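下半场才开始的球队

星期四晚上七点，北岸球场的灯刚亮了一半，樋口惠美子（Emiko Higuchi）已经在中圈附近跑了三趟来回。她踢左后卫，今年转会到Wurnura女足，球衣号码还是老号码，10号。后卫穿10号，看台上总有人觉得别扭，她自己喜欢得不得了，说小时候第一件球衣就是从表哥那里捡来的10号，长到膝盖，照样满街追球。

我跟了这支球队3周，越看越上瘾。她们在第二级别联赛，主场看台坐满也就600人，可这600人的嗓门真大！客队角球的时候，东侧那群老球迷会一起跺脚，铁架子咚咚响，隔着停车场都听得见。

要说Wurnura今年为什么好看，得从中场讲起。主教练福田光子（Mitsuko Fukuda）上任以后，把原来的双后腰拆了，只留一个人拖后，另外两个中场往前顶，两个边后卫轮流内收。听上去冒险，看起来更冒险。头两轮她们让对手打反击打得很惨，对Flaseo那场，上半场就丢了两个球，都是左路身后的空当。

“那两个球算我的。”惠美子说。她站得太靠前，回追慢了半步。可是教练没有让她退回去，中场休息时在战术板上把她的位置又往前挪了一格，要求单后腰提早往左边补。下半场Flaseo几乎没从那一侧跑出来过。最后比分3比2，Wurnura翻盘，第三个球正是惠美子内收以后在禁区弧顶送的直塞。

这个直塞我后来看了好多遍录像。她接球之前回头看了两次，第一脚触球就把球带到了逆足一侧，对方中卫以为她要横传，重心一偏，缝隙就出来了。球速不快，刚好从两双鞋中间滚过去。这种球在电视转播里也许只有一秒钟，在现场却能听见整个看台先吸了一口气，然后才炸开。

福田教练话不多，训练课却安排得很满。热身之后是五对五加两名自由人，场地画得特别窄，球员挤在一起，要求两脚之内出球。再往后是她最看重的“丢球六秒”：丢球的一方六秒之内必须抢回来，抢不回来就全队落位。我问她为什么不是五秒，她想了想，说五秒的时候大家都在犯规。

队里的年轻人也让人高兴。替补门将从青年队上来不久，开球又远又平，训练时常常直接找到前锋的脚下。右边锋则是那种不管比分多少都要和边后卫单挑的球员，过得去过不去都笑嘻嘻的，下一次照样来。对Fandberg的比赛她一共被断了不知多少次球，终场前还是从底线抠了进去，造了个点球。
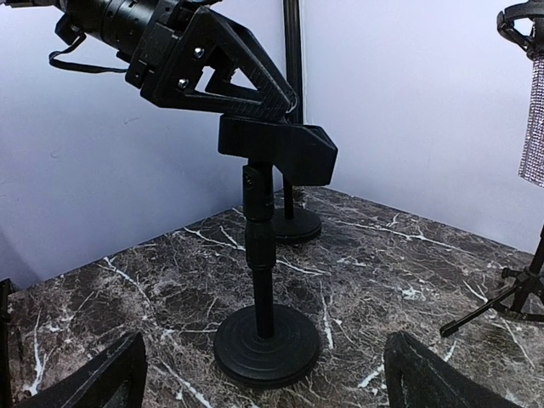 带夹头的黑色圆底座桌面麦克风支架

接下来的赛程不轻松。Wurnura要连着打两个客场，第二个对手就是榜首的Buschmann。Buschmann防线身高占优，定位球厉害，上回交手全靠角球拿走了三分。福田教练这几天一直在加练第二落点，让两名中场守在禁区线上，谁先碰到球谁就往边路送，不许往中间顶。

惠美子对那块场地有自己的期待。她在Buschmann踢过青年队，记得客队更衣室出来要走一段很长的坡道，走到头才能看见草皮。“以前我都从另一边出来，”她说，“这次可以走走那条坡道了。”

训练到八点半结束，大多数人去拉伸，她和右边锋留下来加练传中，一个传一个抢点，踢完一筐球换位置再来。轮到惠美子抢点，她头球顶高了，球飞过横梁落到跑道外面，她自己小跑着去捡，边跑边喊再来一个。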